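Frequently Asked Questions: Public Comment at Council Meetings and the Proposed Police Budget

City of Nornden – Office of the City Clerk

Print this page | E-mail this page
Shares: 3

The City Council will hold a public hearing on the proposed police department budget in November. The Clerk's Office has received many inquiries regarding the hearing, the proposal itself, and the means by which residents may be heard. Answers to the most common inquiries are provided on this page. Residents whose questions are not addressed should contact the Clerk's Office during regular business hours.

What is the Council being asked to decide?

The Council is being asked to adopt, amend, or reject the police department portion of the city budget for the coming fiscal year. The proposal would move the non-emergency response program from the police department to the Department of Community Services. It would also renew the agreement under which the city provides overnight patrol coverage to the neighboring township of Rerken.

Does the proposal reduce the number of sworn officers?

The proposal does not change the number of authorized sworn positions. Positions that are currently vacant would remain authorized and could be filled during the year. Members of the Council may offer amendments on this point, and any amendment would be read aloud before a vote is taken.

What is the non-emergency response program?

The program sends trained civilian staff to certain calls that do not involve a crime in progress or a threat to any person. Such calls include welfare checks, noise complaints, abandoned vehicles, and requests for help in finding shelter. Callers should continue to dial 911 in an emergency. Dispatchers decide which calls are referred to the program, and an officer may be sent at any time if conditions change.

Why was the item removed from the earlier agenda?

The item was withdrawn at the request of the Finance Department so that the cost tables could be corrected. The earlier version listed the Rerken agreement under general revenue. It now appears under intergovernmental revenue, as required by the city's accounting rules. The total did not change.

Who may speak at the hearing?

Any person may speak. Speakers are not required to live in Nornden, to be registered to vote, or to be citizens of the United States. Speakers will be asked to state their name and city of residence for the record but may decline to do so. Declining does not affect the right to speak.

How do I sign up?

Speaker cards are available at the entrance to the Council Chamber beginning one hour before the hearing. Residents may also sign up online or by telephone until noon on the Monday before the hearing. Persons who sign up in advance are called first, in the order in which their requests were received. A person who is not present when called will be moved to the end of the list.

How much time is each speaker given?

Each speaker is given 3 minutes. Time may not be transferred from one speaker to another. Where an interpreter is used, the speaker is given twice the usual time. The presiding officer may shorten the time for all speakers by announcement at the start of the hearing – but not after the first speaker has begun.

May I submit comments in writing instead?

Yes. Written comments of up to 500 words are entered into the record in full. Longer submissions are accepted and kept on file, but only the first 500 words are included in the packet given to Council members. Comments may be delivered by mail, by e-mail, or in person at the Clerk's counter. Anonymous comments are accepted. 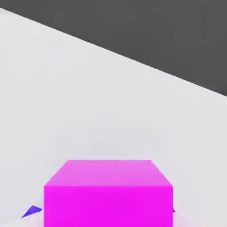
Magenta cube on a light gray-white surface. Computer rendering.

Are written comments given the same weight as spoken ones?

Both forms of comment are part of the official record, and Council members receive both before voting. The Clerk's Office does not summarize, rank, or edit comments. Personal details such as home addresses and telephone numbers are removed from the public copy when the writer so requests.

May I bring signs or printed materials into the Chamber?

Signs are permitted if they can be held in front of the body without blocking the view of others. Poles and sticks are not permitted. Printed materials for the Council should be given to the Clerk, who will distribute them. Materials may not be placed directly on the dais.

How does a petition affect the vote?

A petition does not bind the Council. Under the City Charter, however, a petition bearing the valid signatures of at least 1000 registered city voters requires the Council to place the subject on a regular agenda and to take a recorded vote on it. The Clerk's Office has certified a petition concerning the non-emergency response program with 1305 valid signatures. The recorded vote required by that petition will be taken on the same evening as the budget hearing.

May I withdraw my signature from a petition?

A signature may be withdrawn by written request at any time before the petition is certified. Requests received after certification are kept on file but do not change the certified count.

What is the role of the Filitz report?

Filitz, an independent consulting firm, was retained by the Council to review response times and overtime spending. Its report is advisory. The Council may accept some of its recommendations and decline others, and a vote on the budget is not a vote on the report. Copies may be read at the Clerk's counter and at the reference desk of the main library.

Will there be a vote on the night of the hearing?

A vote is scheduled. The Council may instead continue the item to a later meeting by majority vote. If the item is continued, the new date will be announced before adjournment and posted on the notice board outside City Hall. Comments already given remain in the record and need not be repeated.

What happens if the budget is not adopted?

If no budget is adopted by the end of the fiscal year, the current year's spending levels remain in effect until the Council acts. Police, fire, and emergency medical services would continue without interruption. New programs could not begin, and the transfer of the non-emergency response program would be delayed.

Can the Mayor veto the Council's decision?

The Mayor may veto the budget as a whole or may strike individual items. A veto must be returned to the Council in writing with a statement of reasons. The Council may override a veto by a two-thirds vote of its full membership – absences are counted as votes against an override.

Where is the hearing held, and is parking available?

The hearing is held in the Council Chamber on the second floor of City Hall. Parking is free after 5:00 p.m. in the Sitthichai Street garage. The entrance on the garage side of the building is accessible by wheelchair, and an elevator serves all floors. If the Chamber reaches capacity, the proceedings will be shown in the ground floor meeting room, and speakers seated there will be called upstairs in turn.

Are interpreters and other accommodations available?

Interpretation, assistive listening devices, and large-print agendas are available at no charge. Requests should be made to the Clerk's Office at least two business days in advance. Later requests will be met where possible.

Will the hearing be recorded?

Hearings are recorded in audio and video. The recording is normally posted by the end of the following business day. Approved minutes are posted after the next regular meeting.

Whom should I contact about a complaint concerning an officer?

Complaints about individual officers are not heard during budget hearings. They should be submitted to the Office of Professional Standards, which accepts complaints in person, by mail, and through its online form. A speaker may describe a personal experience in general terms when it relates to the budget item.

Print this page | E-mail this page
Comments: 0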